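How Do You Pick a Hand for a Robot?

Hold up your hand and give your fingers a good wiggle. You probably used that hand for dozens of jobs before breakfast this morning. You pulled up a blanket, turned a doorknob, held a spoon, maybe patted a dog, and I bet you didn't stop once to think about how to do any of it. Robots aren't so lucky. Somebody has to choose a hand for them, and choosing takes a lot of trying out!

A robot's hand is called a gripper. Most grippers don't look much like hands at all. Some have two stiff fingers that close together the way your thumb and pointer finger do when you pick up a raisin. Some have soft, bendy fingers that curl around things. And some have no fingers whatsoever, just a rubber cup that sucks onto an object a bit like a vacuum cleaner hose stuck to a curtain (if you've ever done that, you know how hard it can hold on).

At our workshop in Markau we have been comparing two grippers all summer long. We call them Lis and Golero. Lis has two stiff fingers with thin tips. Golero has three soft fingers, and they're wide and squishy at the ends. Both of them fit on the same robot arm, so we can take one off and put the other one on in the time it takes to eat a sandwich.

Before a real arm moves even an inch, we practice inside a computer. The computer draws a pretend room with a floor and walls and things lying about, and it works out how everything would slide, tip and bump. We named our practice world Clestevano. If a gripper crashes into the floor in there, nothing breaks, and we just start over. We can change the room whenever we please, too, with a different floor or a different color or brighter light.
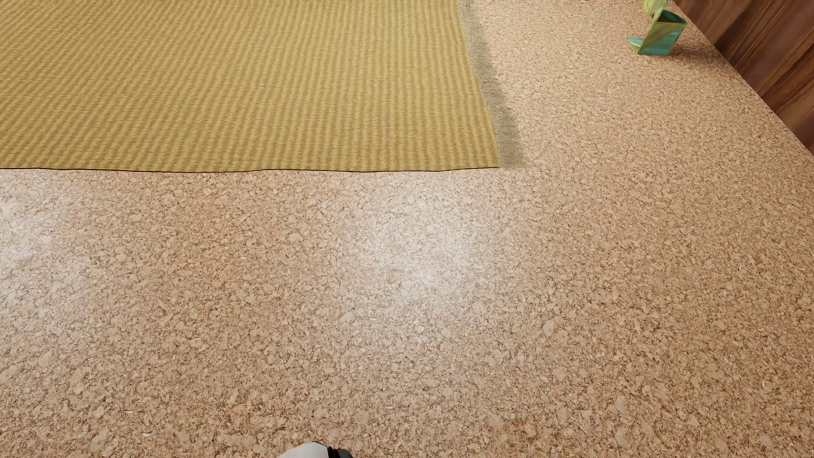

Light matters more than you might guess. A robot often finds things with a camera, and a shiny floor can throw light back into the camera and make a pale patch. You've seen this if you have ever tried to read a glossy magazine in the sun and had to keep tilting the page. Shadows can be tricky as well. You know a shadow is flat and you can't pick it up, but a robot has to learn that, and it may need a great many tries.

Then comes the grabbing. Think about a piece of folded paper standing on the floor. How would you pick it up? You might pinch the top edge very gently, so it doesn't squash. A stiff gripper like Lis can be good at a pinch like that, as long as it lines up just right. A soft one like Golero doesn't have to be so exact, but its big fingers may knock the paper over on the way in. A flat mat is a different puzzle altogether, with hardly any edge to get hold of.

To make the contest fair, each gripper gets the same jobs in the same order. One round is 70 tries, and we do up to 18 rounds in a day on the computer. By the end of August we had 2,086 tries written down, and 1,000 of those were with Golero. Lis was better with thin things and Golero was better with round, lumpy things, and for boxes we still argue about it over lunch.

You can run your own contest at home. Get a pair of kitchen tongs and a pair of thick oven mitts (clean ones, please). Gather a sock, a coin, an orange and a sheet of paper folded into a zigzag. Try to lift each one with the tongs, then with the mitts, ten times each, and make a mark on a piece of paper every time it works. Then try the coin again with one eye closed, and see if your marks change.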